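Bottle deposit

Karine Chisholm, 27th January

A bottle deposit is a small sum added to the price of a drink and paid back when the empty container is returned. It is often described as a reward for recycling. Strictly speaking it is the buyer's own money, held for a while by somebody else, and most of the arguments about deposits come down to who holds it and what happens when it isn't claimed.

Origins

Deposits began as a way for bottlers to get their glass back. A refillable bottle cost more than the drink inside it, and a bottler who lost too many of them went out of business. Claims that early schemes were set up to protect the countryside should be treated with care. The litter argument mostly came later, once throwaway cans and plastic had replaced glass and the bottlers no longer wanted anything returned.
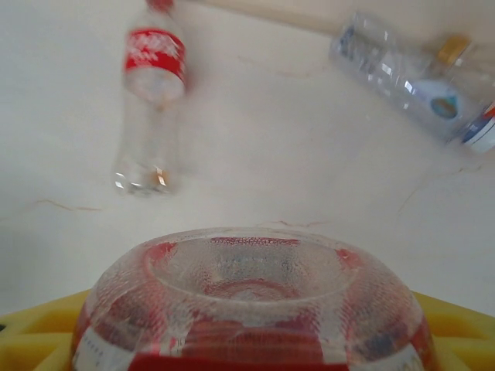
Base of a clear plastic bottle with a red label.

Return rates

The figure most often quoted for a scheme is its return rate, the share of containers sold that come back. The town scheme in Tremunberg reports 83 percent. The number is widely repeated, usually without the footnote, which says that containers sold to restaurants are left out. The neighboring district of Makokha counts them and reports 40 percent. The two are regularly compared as if they measured the same thing.
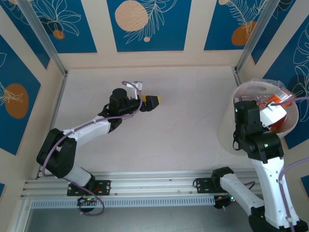 Rates are also hard to read near borders. A container bought where there is no deposit and returned where there is one counts as a return but was never counted as a sale. Operators say this is rare. They are also the ones who would have to look for it, and few publish their method.

Unclaimed deposits

Money that is never claimed may go to the state, to the scheme operator, or to the drinks companies. Where it stays with the operator, a low return rate is good for the accounts. Wunano, which ran the Skisisgate scheme, met 33 percent of its yearly costs this way and told local shops that the system "paid for itself." It would be more exact to say that people who didn't bring their bottles back paid for it.

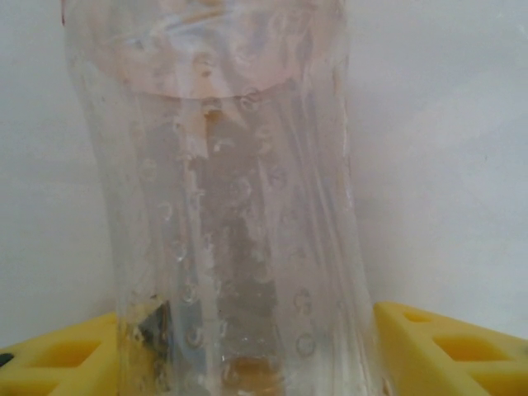 Supporters answer that a higher deposit fixes the problem, and there is fair evidence that people return more when more money is at stake. The evidence is weaker on whether they would have recycled the same bottles at the curb anyway. Studies that ask people what they used to do with their empties should be read with some doubt – few respondents admit to the trash can.

Effect on litter

Counts of roadside litter usually fall after a deposit starts. Drink containers drop sharply; total litter drops much less, and press releases tend to quote the first figure. The Skisisgate survey covered 402 sites before the scheme and a different set afterward, so its result is best left alone. 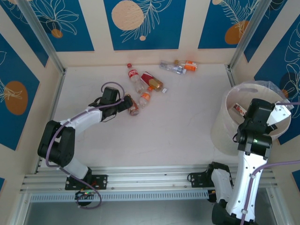 Plastic bottles and cans, with a translucent bin in the corner.

Returned does not mean recycled. Cans are usually melted down and sold, as the metal is worth having. Plastic depends on the price of new plastic, and bales may be stored for long periods when that price is low. Most schemes stop counting at the point of return.

Related articles
Refillable glass
Curbside collection
Litter surveys
Aluminum can
Packaging taxes

Last updated: February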